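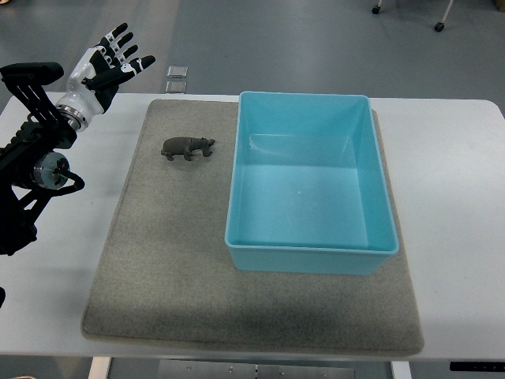 Left hand open over the mat, with the hippo and the blue bin.

Data card: Hippo to Bin, left hand
Category: Shared Workshop > Robots > Datasets
Reading time: 3 min

## What is in this folder

The set is called Nitura. It contains recordings of one simple task: the left hand takes a small toy hippo from a gray felt mat and puts it into a light blue plastic bin. We made it at Wovholm, the workshop which we share with the bicycle and ceramics people, and we worked on it in February, mostly after 7 in the evening when the big machines are off.

The set has 1250 episodes. Each one is a separate folder with video, joint positions and a short text file for notes. Please read the notes before you train, they are short but they are written by hand.

## The table

The felt mat lies on a white table with rounded corners. The bin stands on the right half of the mat and the hippo starts on the left half. We do not measure the start position of the hippo. The person who operates the arm puts it down by eye, in the upper part of the mat, with the head to the right.
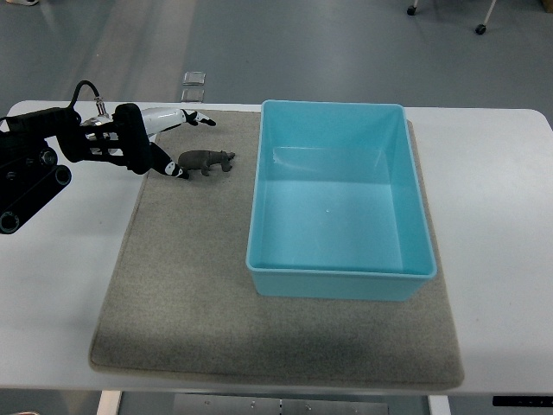
Text: Liya Wako | Arm and wiring: Adom Opoku | Review: Talha Sethi

The approach is the part I want to explain best. The fingers must stay open until they are on both sides of the toy, near its back end. In our first attempts we closed them too early and the hippo was pushed along the felt. Felt has more friction than the bare table, so the toy tips over before it slides far. If it falls on its side, we stop the episode and write "tipped" in the notes. These episodes are kept in the set.

The cable at the wrist needs attention also. It must have a free loop, with enough length for the full turn of the wrist. Adom made it longer after the first week and I did not see a pulled connector again.

## Files

- `episodes/` one folder for each episode
- `notes.txt` inside each folder, plain text
- `joints.csv` time in milliseconds, then one column for each joint
- `split.txt` the train and test lists, made by Karim Tawfik

An episode has at most 2000 rows in `joints.csv`. Longer ones were cut at the end, so a few of them finish before the release.

## Lift and carry

After the fingers close, the hand goes up first and only then to the right. Keep this order if you record more episodes for us. A low path can hit the wall of the bin with the feet of the toy.

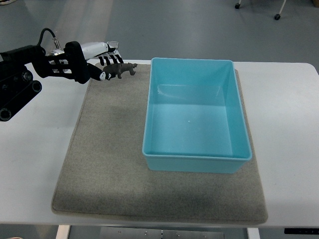
## Known problems

- The light in the room is not constant. There is a shadow on the felt under the arm, and it moves together with the arm.
- There is only one toy and one bin. Do not expect good results with other objects.
- In 3 episodes the clock of the joint file is late compared to the video. They are listed at the bottom of `split.txt`.

## Use

You can use the data for study and for your own builds. If you publish something, please write the name of the set and of the workshop. Corrections go to Kalkidan Seyoum, who keeps the folder on our server.

Related items
- Hesden: a second wrist bracket with wider slots
- Nigatu: replay script for joint files
- How we fix felt to a table without glue
- Booking the robot corner in the evening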